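Tondeck: A Shared Handoff Sheet for Families Who Take Turns Caring

Spring Project Report
Family and Community Studies, Sperling College
Submitted 2020-05-25

Summary

Our project looked at what happens when one family member finishes a caregiving shift and another one starts. We interviewed family caregivers in the Bravis area, designed a one-page handoff sheet we call Tondeck, and had a smaller set of families try it at home. This report covers the interviews, the design of the sheet, the home trial, and what we would like to do next. We had a great time with this project and learned far more than we expected to from people who were juggling jobs, kids and a parent's pill box while they talked to us.

1. Why handoffs?

When we started in the winter our topic was much wider. We wanted to study "communication in caregiving families," and our instructor wrote "pick a moment" in the margin of our proposal. That was the best advice we got all semester. We went back over our notes from the first visit to the Warnine adult day center and saw that nearly every frustration people had shared with us came from the same few minutes of the day: one person is putting on a coat, the other is just walking in, and the person being cared for is sitting right there wanting lunch.

A hospital nurse going off shift has a routine for this. A daughter who has to be at work by nine and a brother who drove straight from a night job usually don't. They text, they call from the car, they leave notes on the fridge. Most of it gets through. The part that gets lost can be small (which sweater Mom likes) or not small at all (whether the noon pill was already taken).

There is a lot of written material on handoffs between professionals, and we enjoyed digging into it. We found much less on handoffs between relatives. Quite a few of the guides we read assume one main caregiver who does almost everything, and the families we met looked very different from that.

2. Who we talked to

We interviewed 28 family caregivers. Most were adult children looking after a parent, but we also spoke with spouses, two grandchildren, and a woman caring for the neighbor who had babysat her as a girl. Everyone we interviewed shared the caregiving with at least one other person. We found people through the Warnine center, through a flyer at the Bravis public library, and by asking each person at the end of the interview if they knew someone else we should call.

The interviews before the middle of March were in person. After that we switched to the phone. We were nervous about the switch, but the phone interviews ran longer and in some ways were better! People walked around their kitchens while they talked and read us the notes off their own refrigerators. One man read us an entire week of sticky notes, including three in a row that said only "ask about Thursday's thing."

We asked everyone the same short set of questions and then let them talk:

Who takes turns with you, and how do you decide whose turn it is?
What do you tell the next person before you leave?
What do you wish you had been told the last time you arrived?
Where do you write things down, if you do?
Does the person you care for take part in the handoff?

The last question was added after the fourth interview. A caregiver told us her father hated being talked about over his head at the front door, and we realized we had left him, and everyone like him, out of our question list completely. We called the first four people back to ask it.

3. What we heard

People tell each other about problems and skip the ordinary things. If Dad fell, everybody knows within the hour. If Dad had a good breakfast and a shower and is ready for a nap, it often goes unsaid, and then the next person spends the morning trying to find out. Several caregivers said the ordinary news was what they wanted most, partly for planning and partly because it was nice to hear something good.

Text threads get long. Almost everyone used a group text and almost everyone complained about it. The pharmacy's hours are in there somewhere, between a birthday picture and an argument about the gutters. One caregiver had started a second thread for "medical only," and her sister kept posting recipes in it.

Paper is still popular. We went in thinking we would end up building an app, and two of us had already sketched screens for one. The interviews talked us out of it. Hired aides who came in for part of the week often weren't on the family text thread, and older spouses in particular wanted something on the counter that they could see and correct themselves. A few families had bought notebooks, but the notebooks filled up with so much detail that the person arriving didn't read them.

Arriving is hard in its own way. We had pictured the tired person leaving as the one who needed help. Lots of people told us that walking in was worse — you come from your own day with your head full, and in five minutes you are responsible for somebody. This changed our design a great deal.
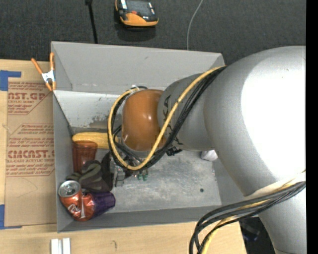
Figure 1. Robot arm over an open gray bin.

4. Designing the sheet

Our first draft had 18 boxes. We were very proud of it. We took it to a caregiver we had already interviewed, and she filled in the first six, put the pen down, and asked if she could just call us instead. The second draft had nine boxes and the third had five, and five is where we stayed.

The five boxes on the final sheet are:

Done today. Meals, pills, washing, walks. Anything the next person should not do twice.
Still to do. Anything that is waiting, with a time if there is one.
How it's going. Mood, sleep, pain, appetite, in plain words.
Good thing. One nice moment from the shift.
From me. A space for the person being cared for to write or say something.

The "Good thing" box nearly got cut. Half of our group thought it was too cute for a form with medication on it. We left it in for testing and it became the box people filled in most faithfully, so we were glad we lost that argument with ourselves.

The name came from a mistake. We had been calling it the "turn deck" because the early version was a deck of cards, and one of our interview recordings was auto-transcribed with the word "tondeck" all the way through. The cards are gone but the name stuck.

The sheet is printed on one side of letter paper in large type. We tried it in three type sizes and asked the day center's clients which one they could read without hunting for their glasses. They picked the biggest every time. It comes as a tear-off pad, and the used sheets go in a folder so there is something to take along to doctor visits.

5. Home trial

Eight families tried the sheet for 3 weeks in April and May. We mailed each one a pad, a folder, a pen on a string and a page of instructions, and phoned once a week to hear how it was going. We asked them to use it however they liked and to tell us when they stopped.

Six families were still using it at the end. One stopped in the second week when the sisters began living in the same house and no longer had a handoff to make. The other stopped after a few days and told us kindly that it felt like homework.

Families used the sheet in ways we hadn't planned. One taped it inside a cabinet door at wheelchair height so that the grandfather could check it himself. Another photographed each sheet and sent it to a son who lives out of state, and he began phoning his mother about whatever was in the "Good thing" box. He told us their calls had gotten longer. We loved that!

The "From me" box was used the least, and when it was used it was wonderful. We were given permission to share a few entries:

"Tell him the soup was too hot."
"I want to sit on the porch tomorrow."
"No more peas."

The porch request was carried out the next day, according to the following sheet.

The weekly calls also turned up complaints, and we have listed them in full in Appendix B. The main ones were that "How it's going" is too vague for families dealing with memory loss, that there is no room for a second language, and that the pads do not lie flat once they are half used.

6. Limits

Our group of families was small, and people who agree to be interviewed about caregiving probably already have some interest in doing it in an organized way. We did not measure missed pills or anything else medical, and we can't say that the sheet makes anyone safer. All of our interviews were in English, which leaves out a good part of Bravis. The trial also took place in a spring when many people's work and visiting schedules had changed, so their handoffs may have been more or less frequent than usual.

7. Budget

The department gave us a small grant for printing and postage. The biggest cost was the second print run of 3000 sheets, made up into pads. We overordered, and the extra pads are going to the Warnine center, which has asked to keep them at its front desk for any family that wants one. Postage came in under what we had planned. The pens on strings came out of our own pockets.

8. Next steps

Two of us are staying in Sperling over the summer and will keep going. By the end of August we want a Spanish version tested with bilingual families, and a version for memory loss with more specific prompts in the third box. We would like the wording of those prompts to come from the families themselves, and two of them have already sent us lists. We are also looking for a stiffer backing board so that the pads lie flat.

The sheet is free to copy. A clean master is in Appendix A, with the interview questions in Appendix C. If you try it with your own family, please write to us through the department office, especially if you stop using it — we would love to know which day you stopped and what was on the counter instead.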